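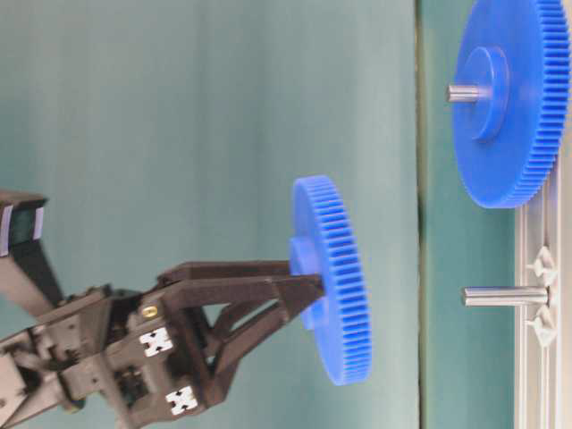

Our project set out to see whether a plain blueberry muffin could be made without eggs or dairy and still be something a hungry student would happily buy a second time. Neither of us grew up vegan (Ilham Purba stopped eating eggs in high school, and I, Joar Torvik, came to it much later and a good deal more grumpily), so we both remembered what a soft, tall muffin ought to be and were a little stubborn about it. The first thing we had to learn was what an egg does in a batter, and a lot of that comes down to holding. Look at the blue gear, gripped only by its hub between two long fingers, with the whole toothed wheel depending on that one small pinch. A muffin is like that too. A little bit of binder has to carry a great deal of flour, fruit and air, and if the binder lets go, the rest goes with it.

We baked in the teaching kitchen at Tomberg, which was lent to us on quiet afternoons and has one oven that runs hot on the left. We turned every tray halfway through. The recipe stayed the same each time except for the binder, and we tried four of them: ground flaxseed soaked in water, mashed banana, the liquid from a can of chickpeas, and plain unsweetened applesauce. The milk was an ordinary soy milk soured with a spoonful of cider vinegar, and the fat was sunflower oil. We had wanted to use a vegan butter as well, but it made the batter stiffer and muddied the comparison, so it went into our sandwiches. 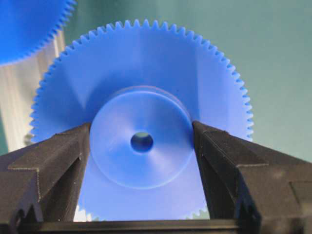 Page 9

Tasting days were by far the nicest part of the work. Ninis, the small cafe across from the library, let us set up a table by the window, and we asked people to try all the muffins and fill in a short card. Over the whole project we collected 224 cards. We didn't say which binder was in which muffin, but we did say that everything was vegan, because it seemed only fair to people with soy allergies that we should be talking about ingredients anyway. Looking back, that probably colored some answers. A few people wrote "good for vegan," which stung a bit!

Flaxseed came out ahead on texture and also on how the muffins kept until the next day. Banana had the warmest comments, although many of them were really comments about banana, and the blueberries hardly got a mention. The chickpea liquid gave us the prettiest domes when we whipped it first and the saddest ones 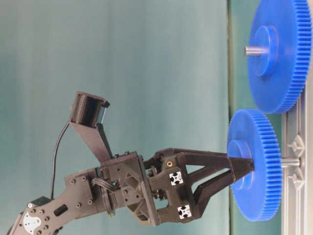 when we were in a hurry and only stirred it in. Applesauce was pleasant and damp and rather flat, and Ilham still defends it. She says it would do very well in a loaf, where you don't expect a dome, and I think she may be right about that.

Cost mattered to us as well, as the cafe would have to live with whatever we recommended. We bought the flour from Hartono and the seeds and fruit from Kudard, a wholesale shop that was kind enough to sell us small bags. Flaxseed was dearer by the bag than we had hoped, but so little goes into each batch that the difference nearly disappears. Bananas are cheap, though you have to plan for their ripening, and we lost a whole afternoon to a bunch that stayed green.
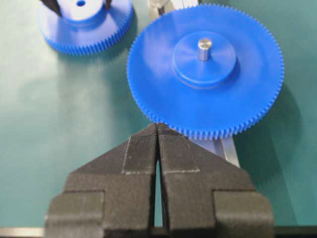 Can the flaxseed be mixed up the night before?
It can, as long as it is covered and kept in the fridge. Stir it well in the morning, and add a spoonful of water if it has become too thick to pour.

If we had more time, we would test two binders together, most likely flaxseed with a little banana, and we would ask the tasters about smell, which several of them brought up on their own. We would also like to repeat the tasting in October, when the cafe is busier and people are less inclined to say yes to everything just to be polite. Ninis has asked for the flaxseed recipe in the meantime, and we have written it out for a larger pan with notes on the oven.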